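4.3 Block Sorting Trial (Tidying Benchmark)

The block sorting trial is the first of the tabletop chores in the Filine test set. It stands in for picking up toys and clearing a work surface. A setup that cannot complete it is not ready for the dish or laundry trials in Section 5.

Before you start

Complete the arm calibration in Section 3. Keep the emergency stop within reach of the operator, outside the working area.

CAUTION: Do not reach over the board while the arm is powered. The arm may move at any time after the controller reports Ready.

Preparing the board

1. Place the wooden board flat on the perforated platform. Check that it does not rock.

2. Set the blocks on the board by hand. Spacing may be uneven. Leave at least one group of blocks close together, and keep the near half of the board clear as the target area.

3. Move the arm to the start position at low speed. Stop if the rod touches a block, reset the block, and repeat.
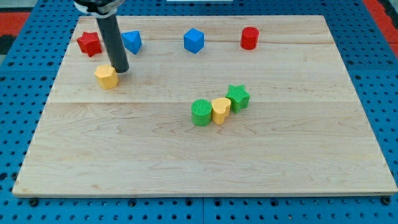

Figure 4-2. Mixed blocks on the board, rod tip beside the yellow hexagon. The green cylinder, yellow heart and green star form the close group.

4. Enter the instruction as a full sentence, for example "Move the yellow hexagon next to the yellow heart." Do not use block numbers.

5. Press Run. Do not correct the arm or the blocks during a run. If you do, mark the run as assisted.

6. When the arm stops, record the result and the elapsed time, then return to step 2.

NOTE: The rod pushes blocks; it does not lift them. A block that leaves the board counts as a failure even if it stays on the platform.

Reading the results

In the April series at Dokville, Friederike Hagedorn and Volker Dreßler logged 400 runs. Of these, 348 ended with the named block in the correct place, and 295 did so without disturbing any other block. Use the lower figure when judging household work. A machine that clears a cup and knocks over the glass beside it has not cleared the table.

Close groups account for most of the disturbed runs. The usual fault is a straight push that carries the neighboring block along.

The trial does not cover soft items, liquids, stacked items or people moving through the working area. A good score here does not show that the arm can be left alone in a kitchen or at a packing bench. Supervised operation is required for all chores in this manual.

If a setup fails 9 runs in a row, stop the series and repeat the calibration in Section 3.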